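Briren publishes good practice rules for robots doing laundry work

JUSHAM, June. Briren has today published its good practice rules for robots which handle laundry in homes and care flats. The document has 20 rules and is free to read. It was prepared together with Ortuño, the maker of test equipment.

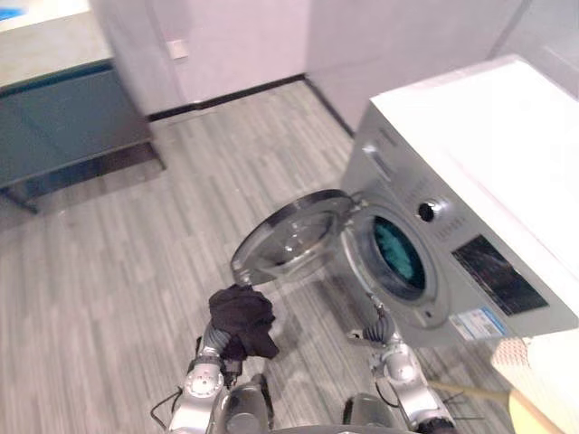 Handling a dark cloth at the open door of a front-loading machine.

The rules are based on 2,988 loading trials made under the Jistier project. They ask that the robot keeps its speed low near an open door, and that it stops when a person comes closer than 62 centimetres. After 3 failed grips the robot must wait for a human decision.

Each operator should also keep a written record of every stop, with the cause and the time. The record must be kept together with the cleaning plan for the hands. 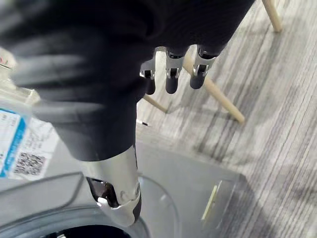 Are the rules obligatory?
They are voluntary at present, but Briren will require them from all partners who join the Jistier project.

Comments on the text can be sent to the Briren office in Jusham until Friday at noon.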